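38 shares | 9 comments

Part 2: Setting up and looking after your Radora round table

OK, so the base is bolted together and the top is sitting on it. I've had my black marble top for a good while now, and these are the steps I'd follow if I were starting over.

1. Pick the spot before you let go of the top. Mine weighs 135 pounds and I'm not moving it twice! Leave 38 inches of walking room on every side where people pass.

2. Turn the four leveling feet by hand until the top stops rocking. If your table straddles two kinds of floor, check again after a day.

Caution: don't drag it. Lift the base with a helper, or slide felt pads under the feet first.

3. Wipe the top with a damp cloth, then dry it right away. I use the Galang stone soap (one capful, no more) and skip anything with vinegar or lemon in it.

4. Put your plant back. I like something green and leafy out at the far edge, where the leaves can spill over the rim and the middle stays clear for whatever your hands are busy with. 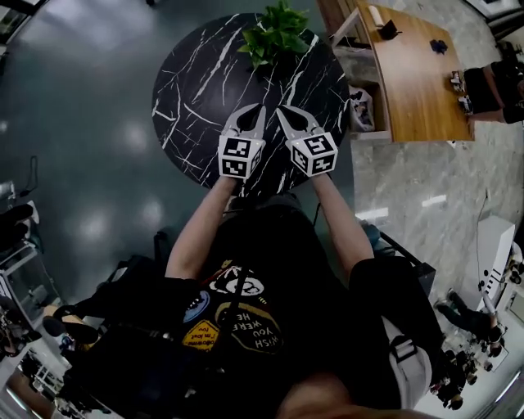 5. Seal the stone. Lalwood's sealer goes on thin - wait 50 minutes, then buff. Black shows every smear, so work with a lamp on low.

Note: the white veins are part of the stone. Run a fingernail across one, and if it catches, call the shop before you seal.

Back to top | Contact Clorkasholm Home Guides | Copyright, all rights reserved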